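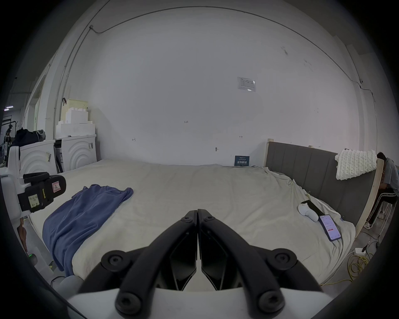 Rumpled sheet, blue cloth crumpled across it, phone lit up.

2023-04-09

Best day the shop has had since I took it on! I'm writing this with my feet up and a cup of tea going cold, and I want to get it down before I forget the order it all happened in.

Woke before the alarm thinking about bread. We had doubled the bread order for Easter and I'd lain there half the night sure that I'd be giving rolls away by teatime. Well, we were down to one seeded loaf before lunch. People came in for eggs and milk and went out with a bagful, and the new layout did exactly what I hoped it would. Moving the chiller to the back wall in February was a pain (my knee still says so) but now everyone walks past the local shelf to get to the butter, and they stop. They really stop! I watched a man from Dedden read the label on the plum chutney from top to bottom and then buy two jars.

The local shelf is my favourite thing in the whole place. Ourania Economou brought the spinach pies over herself this morning, still warm in the trays, 40 of them, and the smell went right through to the stockroom. She said she'd take back what we didn't sell. There was nothing to take back. I rang her to tell her and she shouted so loudly that the lad on the till heard it across the shop. She wants to try a cheese and leek one next, and a small sweet one with honey, and I said yes to both without asking the price, so I'd better ask the price.

Kellex delivery was late again, and short on crisps, but they sent the right yoghurts for once. I've written the missing cases on the back of the note and stuck it by the phone. Must chase the credit for the last lot too. I do like their own-label biscuits – the ginger ones are better than the brand and almost half of what I put out went today – so I don't want to fall out with them over a few boxes of ready salted.

Tamsin Pirihi popped in on her way to her mum's. She ran the Ormsby shop for years before she sold up, and she can't walk down an aisle without pulling the tins forward. I love it, I follow her round like a puppy. She thinks I should put the Undden coffee machine by the door and not beside the till, so the queue for one doesn't tangle with the queue for the other. She's right, I saw it happen at least six times this morning. There's a socket there as well, behind the greetings cards. Going to do it one evening this week when it's quiet. She also said the reduced section looks sad, and it does. A proper basket and a bright sign would help, and maybe mark things down at four and not at closing, when there's hardly anyone left to buy them.

Number I'm proudest of: 120 customers through the till by one o'clock. I had a little dance in the stockroom. On a normal holiday morning last year I'd have been pleased with half that.

Not all good. The card reader dropped out just as the church lot came in, and I had to take cash only for a bit, and one lady put everything back on the shelves (in the right places, bless her) and left. I've got to get a spare. The back door is sticking too. And I let the flowers run out, silly, people wanted daffodils all afternoon and I had only tulips, and then no tulips.

Easter eggs left over: hardly any, a few of the big boxed ones with the mug. Half price tomorrow morning.

For the week: coffee machine, spare reader, ring Kellex, order more chutney, ask Ourania about the price. And plane the bottom of that door.

Tea's stone cold now. Making another one and having the last ginger biscuit with it.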